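**Re: [letterpress-and-lettering] Spacing for hand-cut letters?**

Hello all, and hello especially to Costel, whose question has been rattling around in my head since breakfast. 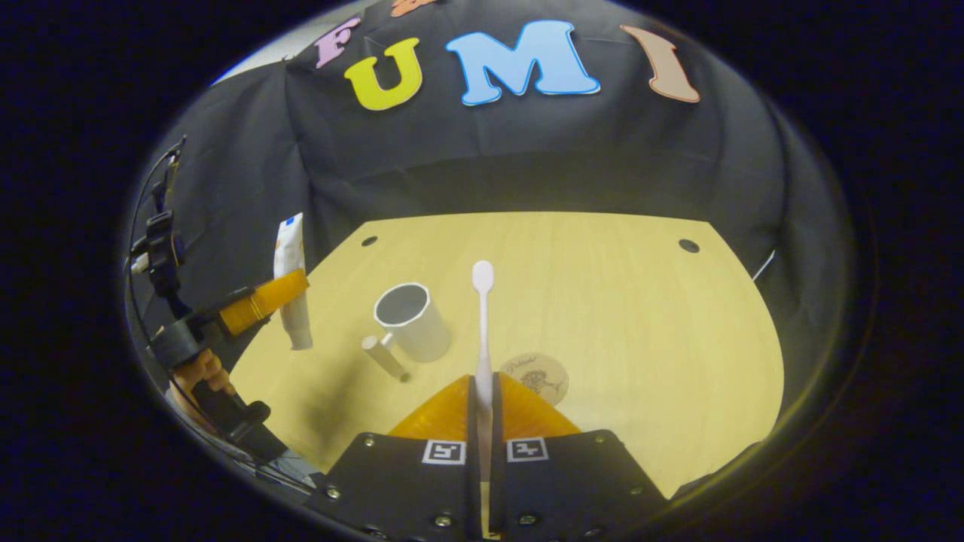

I've been cutting letters for signs and parties for 16 years now (mostly for family, sometimes for the library) and spacing is still the part I fuss over longest.

> On a morning in July, Costel Ursu wrote:
>
> I measured the same gap between every letter on my banner and it still looks wrong. The L and the A look miles apart, and the two I's next door look glued together. Should I be using a chart? I'm working with letters 4 inches tall, cut in Thaler Bold.

Costel, your ruler is fine! It's the shapes that are fooling you. An L followed by an A leaves a great big pocket of air between them, so you have to tuck them in closer than feels proper. Two straight-sided letters want more room. I've seen charts, and I even bought the Tokari one years ago, but it was made for metal type and I gave up on it by the second banner.

What I do is lay the whole word out on the floor, then look at it three letters at a time with a sheet of paper over the rest. If the middle one seems to be leaning toward a neighbor, I nudge it. Then I go make a cup of tea and come back, and there is always one more to nudge.

For pinning up, I'd use a light tack first and leave the real glue until you've stood at the far side of the room. My last banner had 18 letters and I moved 5 of them after that walk across the room, so please don't feel bad about fiddling.

Do tell us how yours comes out, and does anybody still have the old Gorneo stencils? I'd gladly pay the postage.

Warmly,
Marnie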